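Notes for my talk, Thursday, session on shared rooms

Slide 1. Say good afternoon and wait until people sit. My subject is small: the table where everybody makes tea. I work at Ulilero, in the building we share with Endale. We had 84 answers to our survey of the common rooms, and the most frequent complaint was the tea table. Speak slowly here, the number is easy to miss.

Slide 2. What people wrote. Read two answers aloud, no more. "I move five things before I can put down my cup." "The remote control is always in a different place." Let them laugh if they want.

Slide 3. Leave this one on the screen for the whole middle part.

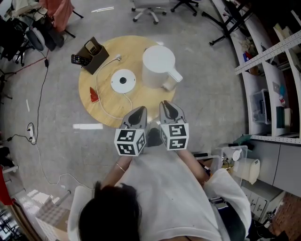

Talk and notes: Orkano Room Group, Ulilero

Start with the kettle. It stands on one side of the round table and its base is near the center, with the thin white cable going over the tabletop to the plug. Ask the audience: where would you put your cup? Give them time to answer.

Then the brown organizer. I like it very much, a phone can stand in it. But the remote control lies beside it and its end is already over the edge of the table. One elbow is enough.

Go to the floor. Point at the power strip on the left, and the black cable. My opinion is that a table is never tidy if the cables near it are not. At Endale they disagree with me - they say begin with the top. Mention this, it is fair.

Slide 4. What we propose. Kettle and base together, on the side nearest to the socket. Remote inside the organizer. Cable along the wall. The cost for one room is 40 dollars, mostly cable clips and a longer cord. We have 300 left in the budget for this spring.

Slide 5. Questions. If they ask about the Cliltov rooms, say we did not visit them yet. Do not forget to thank the people who filled in the survey.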